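Session 3 handout, skin closure on the pad. Clivcombe basic suturing course, March. Bring it with you to Room 1903, along with your practice log from session 2.

## What we cover

Simple interrupted stitches on a straight incision, tied with instruments. You have already done the single stitch and the square knot on cord. This time the thread is thin and dark and the pad has some give in it, so expect your first few knots to be slower than they were last session.

Each person closes one incision with 6 stitches. If you finish early, take out the worst one and do it again beside the original holes.

## Setting out

- One pad, fixed down at both ends
- Black braided thread, with the needle already attached
- Something to grip with and something to cut with
- Sharps tub on the far side of the pad from your cutting hand

Mark the entry and exit points before you start, 6 mm from the edge on each side. Leave 8 mm between stitches. Use the ruler for the first two, then judge the rest by eye and measure them afterwards.

## Managing the thread

Most of the trouble in session 2 came from loose thread and very little of it from the knot. People pulled too much through, lost track of the short end, or caught a loop under the next throw.

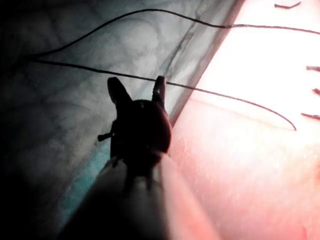
Before every throw, find both ends. You should be able to follow each one with your eye from the stitch to where it stops or leaves your working area. If two lengths run close together, follow them one at a time. The two black threads start almost together on the left and then separate, and it is the lower one that curves down in a hook over the pink pad and comes to a free end. Once you have found a free end like that, keep it in view until the throw is finished.

Pull the thread through until the short end is about as long as the top joint of your thumb. A longer tail gets in the way, and a shorter one slips back through the hole when you form the loop. Put the needle down where you can see it before tying.

Hold the thread near its end, where it will be trimmed away. Gripping it in the middle crushes the braid, and you will be relying on that part for the next knot.

## The knot

1. Wrap the long end twice around the closed jaws.
2. Open, take the short end and draw it through.
3. Lay the throw flat by pulling the two ends in opposite directions, across the incision.
4. Wrap once in the other direction, take the short end again and draw it through. Your hands now go the opposite way.
5. Repeat once more, in the direction of the first wrap.
6. Slide the knot to one side so that it does not sit on the cut itself.

The edges should meet and no more. If the pad puckers or turns in, the stitch is too tight. Cut it out and start again. Don't try to loosen a finished knot by picking at it. 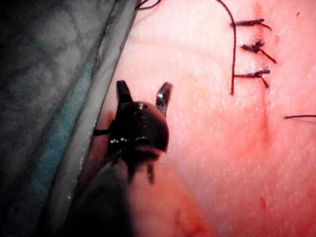 Keep the knots all on the same side. Choose the side before the first stitch and write it in your log. When you look back down the line, the spacing should be close to even, and any gap you can open with light pressure needs another stitch.

Trim the tails to around the width of a little fingernail. Cut both together, with the blades tilted slightly away from the knot. Fluffy ends usually mean blunt scissors or thread that has been handled too much. Change the scissors first and see if the next one is cleaner.

## Common faults

| What you find | Likely cause | What to do |
|---|---|---|
| Knot slides when pulled | Both throws wrapped the same way | Cut out, retie with alternating wraps |
| One edge higher than the other | Bites of different depth | Remove, re-enter at equal depth |
| Stitch slants across the cut | Exit point not opposite entry | Mark the points again |
| Tail vanishes into the pad | Short end left too short | Leave more before the first throw |

## Taking up tension
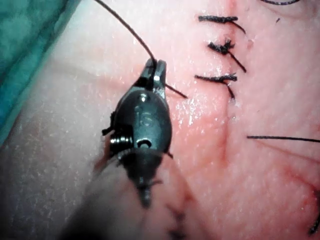 *Annunziata Mancuso, with additions by Nimal Paul*

Tension is the part that people find hardest to judge on a pad. Take hold of the thread first and check your grip, then move. Draw it slowly and in one direction. Watch the edges of the incision as you pull and stop as soon as they touch.

If the first throw springs open before you can place the second, keep light tension on the long end while you wrap. A double first wrap normally holds well enough on these pads. If it doesn't, ask Remo Ferraro to look at your bites, which may be too far from the edge.

## Before you leave

Write your name on the back of the pad and put it in the tray. Record in the log which side your knots are on, how many stitches you had to remove, and which one you would want marked. Needles go in the sharps tub, including any that are still threaded. Thread offcuts go in the ordinary bin.

Reading for next time: the running stitch sheet by Tibor Kovács, first two pages only.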